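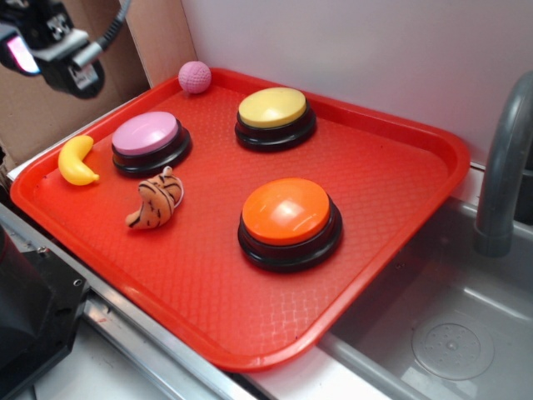 Buttons and small toys on the red tray.

Bendo serving tray, large, red: a long review of a flat thing

I live at the top of a narrow house in Ballthorpe. The kitchen is at the bottom, and the person who designed the stairs clearly took his tea in the kitchen. For years I have carried mugs up two at a time by the handles, with a plate balanced on the forearm like a waiter in a silent comedy. The carpet on the half-landing tells the whole story, mostly in Assam.

So in October I bought a tray. I had owned trays before. There was a wicker one that shed, and a melamine one with a faded lighthouse on it that bowed in the middle, so that everything you put down met in a huddle. My aunt's silver-plated one lives in the loft because it needs polishing and I need a lie-down.

Buying it

The Bendo comes from Bošković, a catering supplier on the Gakesville road that will sell to the public if the public is prepared to stand at the trade counter and be looked at. You can order from their website too, where the tray has 2,772 ratings, 2,265 of them five stars. I don't know what a person does with a tray to arrive at three stars. I read a few. One man had wanted it in green.

It arrived in a box big enough for a television, wrapped in enough brown paper to keep me in packing material until retirement, with a leaflet in nine languages. The English section says DO NOT STAND ON TRAY. I hadn't been going to, and then I thought about it for most of the afternoon.

Carrying things on it

The large weighs 300 grams, which you stop noticing by the second trip. There are no handles. I thought this would be a problem and wrote it down as one before I'd opened the box, but a raised rim turns out to be all the handle I need so long as I use both hands and somebody else opens the door. If you live alone you will learn to do doors with your elbow. I have a bruise.

The base has a fine diamond pattern pressed into it, and grip is the main selling point. On a level floor, four mugs and a milk jug stayed where I put them. On the stairs they stayed too, at a sensible pace. At an unsensible pace, with the phone ringing, the jug went for a short walk and stopped at the lip. I count that as a win for the lip. Spoons slide about whatever you do, and glasses with a thick wet bottom stick for a moment before letting go, so lift them straight up.

It holds a full breakfast for two, or a Sunday paper and a breakfast for one. It will also hold seven pint glasses if you are the sort of household that needs to know. 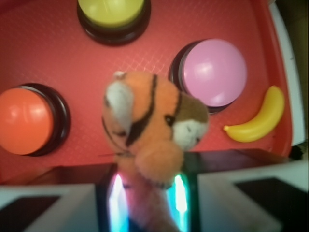
Cleaning it

This is where the diamonds send you the bill. A smooth tray wants a wipe. This one wants a wipe, then a proper look in good light, then a nail brush. Jam is the worst. Toast crumbs settle into the pattern and sit there in rows like people at a cricket match. Red is a forgiving colour for tomato soup and a very poor one for flour.

The leaflet says it is safe in a dishwasher at up to 80 degrees. Mine doesn't go that high and wouldn't take the large anyway unless I removed the top rack, the cutlery basket and most of my self-respect. I do it in the bath. The rounded corners are a help, as nothing collects in them.

After a winter of daily use there are some pale scratches where I have dragged plates about, and a faint ring from a casserole I should not have put there. No warping so far. I have been checking it against the worktop with one eye shut, and it sits flat, or the worktop has gone the same way.

Storing it

It goes down the side of the fridge, like every other tray in Britain. It is slightly too deep for the gap and sticks out by a thumb's width, so you catch your hip on it in the dark. The medium would fit. The medium would also hold only three mugs, and I'm not going back to that life.

Should you buy one?

If you have stairs, yes. If you eat on the sofa and want something with legs or a beanbag underneath, this isn't it, and it's a cold thing to have on your knees in a dressing gown. The red is very red. I'd have liked a dull blue, but Bošković had red or a brown they called "walnut", and I have met walnut.

Four stars. I have taken one off for the jam.

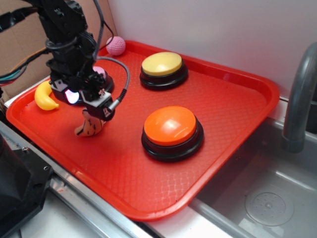

The raised rim and diamond texture, with the yellow and orange buttons.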